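The Pelta

I bought the water filter on a Saturday, which tells you what sort of mood I was in. Nobody sensible goes to Drallach on a Saturday. But our kettle had furred up again, and Farzana Jadoon from upstairs had been going on about her Pelta since March (she says it changed her tea!), so off I went.

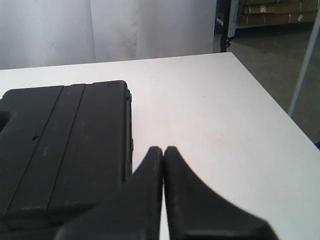
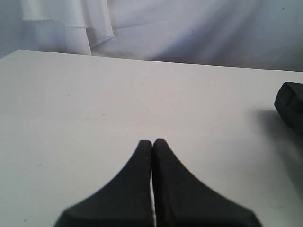
White tabletop, both times, and once more: 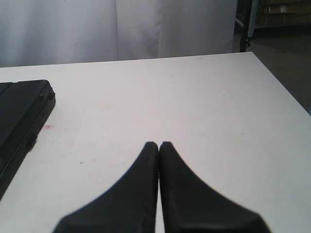 The man in the shop was called Nuno Louro, it was on his badge, and he asked me how hard my water was. I said it was very hard. He said everyone in Ristness says that. Then he sold me the four-stage one.

I fitted it myself, under the sink, with a torch in my teeth, and by teatime I had water coming out of the tap and a fair bit coming out of the cupboard. Farzana came down in her slippers and held the bowl. "You've got it in backwards," she said, and I had, too.

We turned it round and ran it for ten minutes like the leaflet said, and then we made two cups, one from the filter and one from the bottle she'd brought down with her, and she made me shut my eyes. I picked the bottle. She was thrilled – I've never seen a woman so pleased to be holding the wrong cup – and said it only needed to settle in.

It's good for more than 1,000 litres, that cartridge. I've still got the receipt in the drawer, and she still comes down most evenings to see how it's getting on.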